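Notes for the Hunville evening, 11 July 2022
Ornella Cirillo, alterations, Gallalley

Wait for the chairs to stop scraping. Water is on the left.

Good evening. I hem things. I have been asked to speak on "the craft of formal wear," and I would like to thank Saulius Vītola for the title, which he printed before he asked me.

Start with the ball season. It opens in September, as it has every year, and every year it comes as a shock to people who own calendars. The first customer arrives with a floor-length gown, flat shoes and a promise that she will be wearing heels. Which heels? She will know them when she sees them. (Pause. Some of the room will be this customer.)

So, rule one. Bring the shoes. I will not pin a hem to an idea.

Next, the Benedetti gown. Hold up the sleeve sample here, the ivory one, and pass it along the front row. Ask for it back. The skirt had 9 layers and the bride wanted it "just a little shorter," which is a small sentence for her and a long week for me. Explain that each layer gets its own hem and its own press, and that the lining is cut shorter than the rest so it never peeks out. Explain that I charge by the layer. Let that sink in.

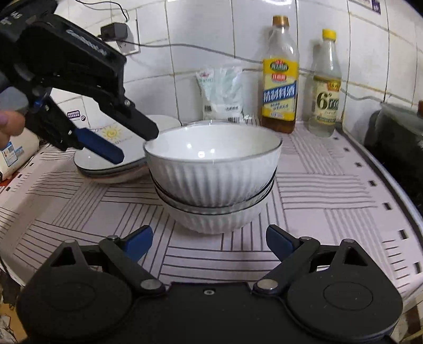
Then bustles. Most people meet the bustle at the last fitting, when I hand a small hook to the maid of honor and watch her face. Tell the Volluditz wedding story: 40 guests, one train, one cousin who was sure he remembered how it went. He tied it to the tablecloth. If time is short, skip to the tablecloth.

Money slide. The dress that started all this cost 860 new and came to me with a broken zipper and a seam let out by somebody's uncle. I put in a new zipper and took the seam back to where it began. The owner asked if it could also be made to look like the one in the magazine, which cost 2483. I said yes, from across the street.

A word on losing weight before the wedding. Please don't order the dress for it. Taking in is an afternoon. Letting out depends on what the maker left in the seam, and these days the maker leaves a thread and good wishes.

Men, briefly. Your trousers have a front and a back, and both should reach your shoes. Your jacket sleeves should show a bit of shirt cuff. Rented suits can be pinned for the evening, but tell me it's rented before I pick up the scissors.

Questions. Someone will ask about red wine on silk. Say: dry cleaner, soon, and leave the salt in the kitchen. Someone else will have brought a garment in a bag. Give them a card.

Get the sleeve back.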